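Rivley Facsimile Library: The Hamis Chronicle, cloth-bound reading edition

Product code 1482
Format: hardback, two volumes, sewn binding
Pages: 921 (text), plus index volume of 273 pages
Availability: in stock
Last updated: Feb 18, 2026

Product details

The Hamis Chronicle is a long work of history and travel writing put together by several hands over the course of the Middle Ages. It covers the founding of the river towns, the trade in salt and wool, two long wars and a good deal of weather. Until now most readers have had to rely on the Leckie translation, which left out the whole of the fourth book and shortened the travel chapters.

The Rivley edition gives the full text in modern English with the original chapter order put back. Place names follow the spelling used in the oldest manuscript, with the later forms given in the index. Verse passages are set as verse. Where the manuscripts disagree, the translation follows the Goltine copy and gives the other reading at the foot of the page.

What is in the set

Volume one holds books one to five, with the general introduction, a note on the manuscripts and two fold-out maps. The maps are printed on thin paper and open to the left, so they can be looked at while reading.

Volume two is the index. It lists people, places, goods, offices and rivers, and has a short word list for terms that have no good English match - mostly weights, taxes and kinds of boat. The index can also be bought separately for readers who already own the text volume from the first printing.

Binding and paper

Both volumes are bound in dark cloth over boards, with the title on the spine only. The paper is cream, acid-free and heavy enough that print does not show through. Each volume has one ribbon marker. There is no dust jacket. The slipcase is plain card and is supplied with the two-volume set but not with the index on its own.

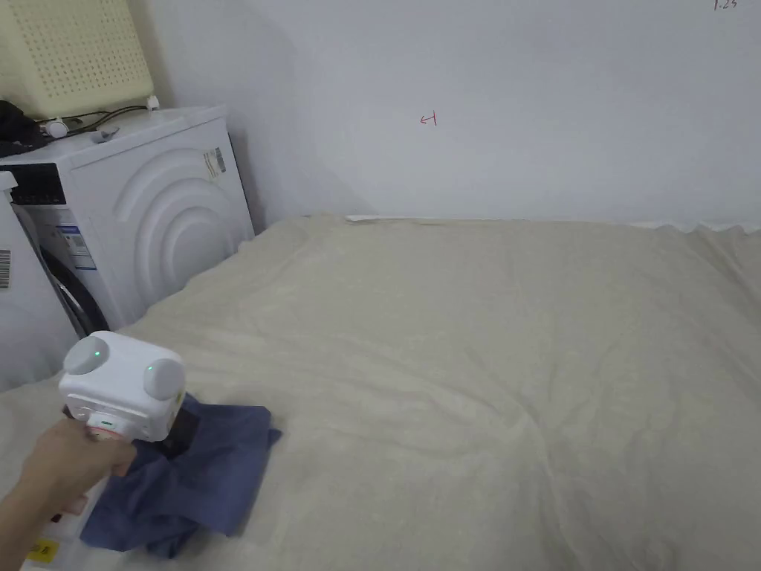

White gripper in the hand, pressed down on dark blue cloth.

The cloth will pick up fluff and light dust. Wipe it with a dry, soft cloth and keep it away from damp walls. Do not use spray polish or a wet sponge on the boards. Books kept in direct sunlight will fade at the spine first.

Changes from the first printing

The second printing went on sale in December. It corrects the errors listed on the old errata sheet, including the two swapped lines in the account of the siege and the wrong date at the head of book three. The family tree at the back of volume one has been redrawn at a larger size. Page numbers are the same in both printings, so references to the first will still work.

If you have the first printing and would like the errata sheet, send us your order number and we will post one free of charge. It is a single folded leaf and fits inside the back cover.

Which edition do I need?

For general reading, the two-volume set on this page is the one to buy. For close study of the original text, see the Goltine facsimile (product code 1159), which reproduces the manuscript page by page at full size and has no translation. The two are often ordered together and the leaf numbers of the facsimile are printed in the margins of the reading edition.

We no longer stock the Leckie translation. Second-hand copies turn up from time to time and are listed under Used and Out of Print.

Delivery and returns

The set is heavy and is sent by tracked courier in a double-walled box. Orders placed before noon leave the same day, Monday to Friday. Libraries and schools can pay by invoice - please give a purchase order number at the checkout.

Unused sets can be sent back within 30 days in the slipcase. If a volume reaches you with a bumped corner or a fault in the sewing, tell us before sending it back and we will arrange a replacement.

Related products
Goltine facsimile, full size
Hamis Chronicle, index volume only
Fold-out maps, flat, supplied in a tube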